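4.2 Comparing finger pads on knitwear

1. Fit the blue pads and spread a sweater flat on the bed, sleeves out. Bring both fingers down onto the knit.
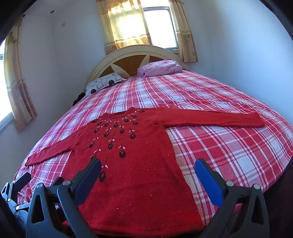
2. Close slowly and lift. Do 8 lifts per pad set and log each one in Fiadzo.
3. Fold the garment into a bundle and move one pad close to a lower corner - keep the other clear of it. 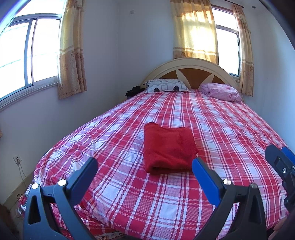 Repeat the 8 lifts, then change pads.

Caution: Stop if a pad snags a stitch.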